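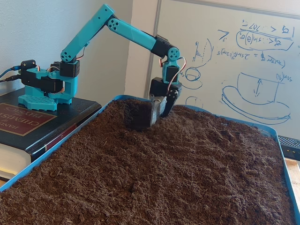 Tray 1, back edge. The hollow is where the mix is deepest.

Ticket 1338 - Clamico seed mix, pale bits and strings
Opened by: Melina Spanos
Opened: October 2022
Status: Closed

Melina Spanos wrote:
Hi! I bought the 50 liter bag of your seed mix to start lettuce and a few herbs indoors, and I have some questions before I put any seed in it. I tipped part of the bag into my blue tray (the shallow one, Rakby, I've had it forever) and it looks nice and dark, but the more I look the more little pale flecks I find. Is that mold? Fertilizer? Leftover perlite? The bag says "fine grade" and not much else. It doesn't smell off, just like a bag of dirt. My old mix from Tabrizi never had them, so I'm a bit nervous!

Shivam Tyagi (Clamico support) wrote:
Hi Melina, thanks for getting in touch. Could you send the batch code from the bottom seam of the bag, and a photo that shows more of the surface? Also, do the flecks crush if you pinch them, or do they smear?

Melina Spanos wrote:
Batch is 122, the rest of the code got torn when I opened the bag (scissors, sorry). I pinched a bunch of them and they crush into grit, no smearing and nothing fuzzy. Second photo attached.

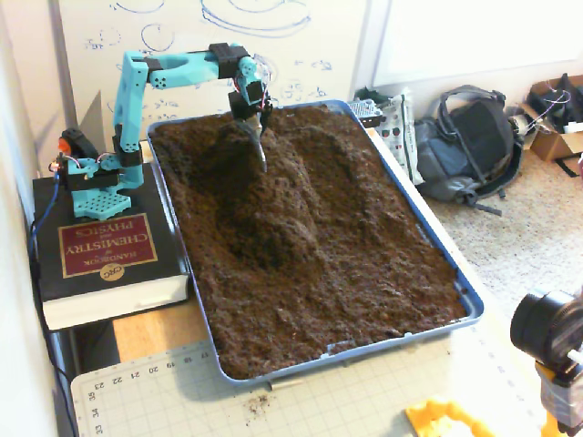
Pale flecks and small clumps, with the ridge through the middle of the tray.

Shivam Tyagi wrote:
Grit is good news. Batch 122 has a little fine perlite in it, so what you're describing fits. Mold would smear or pull apart in threads. How do the clumps behave?

Melina Spanos wrote:
Phew. The clumps break up fine between my fingers. But now you've said threads, and I do have stringy bits! They're brown though, same as everything else. I got in closer at the top of the heap. Would small seeds like basil have trouble with that? 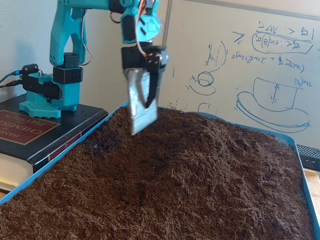
Closer on the heap, strands showing on the surface.

Shivam Tyagi wrote:
I passed that one to Azadeh Rahimi on our growing media desk. She says brown strands like those look like ordinary fiber and basil will cope. For very small seed, rub the top layer through a coarse sieve, level it off to 30 mm and press it down lightly with something flat. You can mix whatever stays in the sieve back into the bottom.

Melina Spanos wrote:
Sieved the top with my kitchen colander and leveled it with a ruler, much nicer! Lettuce is in, basil next. Happy for you to close this one, thanks both.

Shivam Tyagi wrote:
Closing. Reply to this email if anything fuzzy shows up and the ticket will reopen.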